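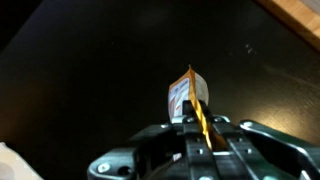 Raimonds Šimkus wrote to ask whether the sachets in our table set tear cleanly, as the last lot he bought elsewhere had to be cut with scissors. Fair question. We don't promise it.

Osia Table Set, 29 pieces, from Jeranora

The maker calls it "everything for the table". We doubt that. You get small packets, cartons, jars and paper cups, and you'll still need plates. 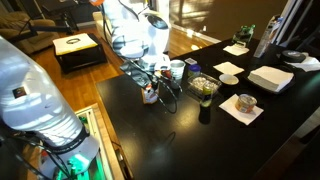

Napkins are paper and come in packs of 10, which won't last long. Delivery from Altgate takes 4 days.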